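I had coffee with Florante Mangubat at half past seven in the morning, which he says is the only quiet hour at Drurau. He had two cups before I finished one. By eight we were in the test room with our jackets still on, and he was telling me about cloth.

"Everybody wants to talk about boxes," he said. "Boxes are nice! A box is the same box when you come back to it. A sweatshirt is a different thing every time you touch it."

His project is called Gatchalian, after a street he used to live on. The idea is simple enough that even I got it: people steer the robot through a job, the recordings go into a training set, and the robot then has to do the job alone. What he and his colleague Mogens Dalsgaard want to know is how much the camera down by the hand matters when the thing being held is soft.
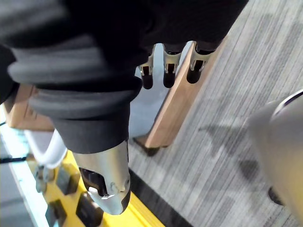 Dark fabric in the robot's fingers, from the wrist camera.

"The head camera loses the fingers behind the cloth all the time," Florante told me. "Down at the wrist you at least get the thumb." They trained on 700 recordings, once with both views and once with the head view alone. With both, the robot got through 62 percent of its garment trials. With the head view alone it managed 23.

I said that sounded like a big win. He made a face.

"It's a win for fabric. Then Mogens ran the hard parts, the trays and so on, and ruined my week." He laughed - he has a very loud laugh for that hour.

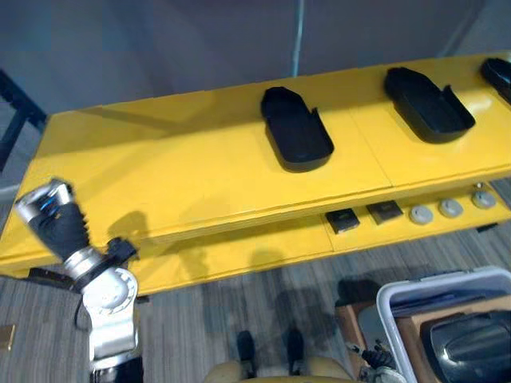 On the rigid objects the gap pretty much closed: 61 percent with the wrist view, 62 without it. Mogens, who joined us late and ate most of my muffin, thinks the head view simply shows enough when nothing folds or droops. Florante isn't so sure. He suspects the rigid jobs were too much alike, and he wants to repeat them in December with the shelf turned and the parts mixed up.

"We argue about it every lunch," Mogens said. "I'm winning."

"He is not winning," said Florante.

I asked what they'd do differently if they could start over. More kinds of cloth, they both said, and more people steering, as each person has their own way of pinching. Florante can pick out Mogens's recordings just by how slowly he closes the thumb.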